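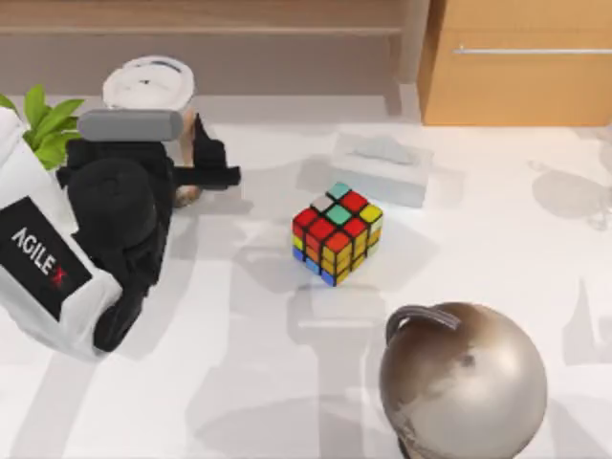
우리 팀의 과제는 시뮬레이션 안에서 로봇팔이 물체 하나를 집어 정해진 곳에 놓게 하는 것이었습니다. 수업은 Buzatu 캠퍼스의 로봇 프로그래밍 실습이고, 팀 이름은 Ilard입니다. 처음에는 빈 바닥에 회색 상자만 놓고 연습했지만, 그런 장면에서 배운 프로그램은 배경이 조금만 달라져도 물체를 찾지 못했습니다. 그래서 4월부터는 장면에 다른 물건을 같이 넣었습니다. 목표물은 루빅스 큐브로 정했고, 큐브 바로 뒤에는 반투명한 회색 상자를, 오른쪽 아래에는 금속 느낌의 지구본을 두었습니다. 큐브는 면마다 색이 섞여 있어서 색 하나만으로 찾는 방법을 쓸 수 없습니다. 이 점이 우리에게 제일 어려운 문제가 되었습니다.

1. 역할
저는 장면 구성과 보고서를 맡았습니다. Lenuța Ghiță는 팔의 경로 계산을 맡았고, 제가 한국어로 쓴 설명을 코드와 비교해서 틀린 부분도 찾아 주었습니다. 저는 한국어가 모국어가 아니므로 어색한 표현이 남아 있으면 양해를 부탁드립니다.

2. 방법
한 번의 시도는 네 단계입니다. 팔이 시작 자세로 간다, 그리퍼를 열고 큐브 위쪽으로 이동한다, 내려가서 잡는다, 들어 올려 목표 위치에 놓는다. 시도마다 큐브의 위치와 방향, 조명의 방향을 무작위로 바꾸었습니다. 큐브가 5초 동안 바닥에서 떨어져 있으면 잡기 성공으로 기록했습니다. 놓기는 따로 기록했습니다.

3. 결과
전체 시도는 898회이고, 그중 잡기에 성공한 것은 474회입니다. 절반을 조금 넘는 결과라서 기대보다 낮았습니다. 실패 가운데 149회는 그리퍼가 큐브의 모서리를 먼저 밀어서 큐브가 돌아간 경우입니다. 큐브가 비스듬히 놓였을 때 이런 일이 많았습니다. 프로그램이 중간에 멈춘 시도도 11회 있었는데, 이것도 실패에 포함했습니다.

4. 어려웠던 점
그림자를 물체의 일부로 인식하는 오류가 있었습니다. 바닥이 밝은 색이라 그림자가 잘 보이고, 프로그램이 큐브의 크기를 실제보다 크게 계산했습니다. 깊이 정보를 같이 사용한 다음에는 이 오류가 줄었습니다. 그러나 투명한 물체는 아직 잘 구별하지 못합니다. Lenuța는 접근 각도를 큐브의 방향에 맞추는 코드를 새로 썼지만, 제출 전까지 충분히 시험하지 못해서 위의 숫자에는 넣지 않았습니다.

5. 앞으로 할 일
다음 학기에는 Pultevdale 실습실의 실제 로봇팔로 같은 과제를 해 보려고 합니다. 그 전에 새 접근 코드를 같은 조건에서 다시 시험하고, 놓기 단계의 기록도 정리하겠습니다. 장면 파일과 시도 기록은 수업 공용 폴더의 Ilard 항목에 올려 두었습니다.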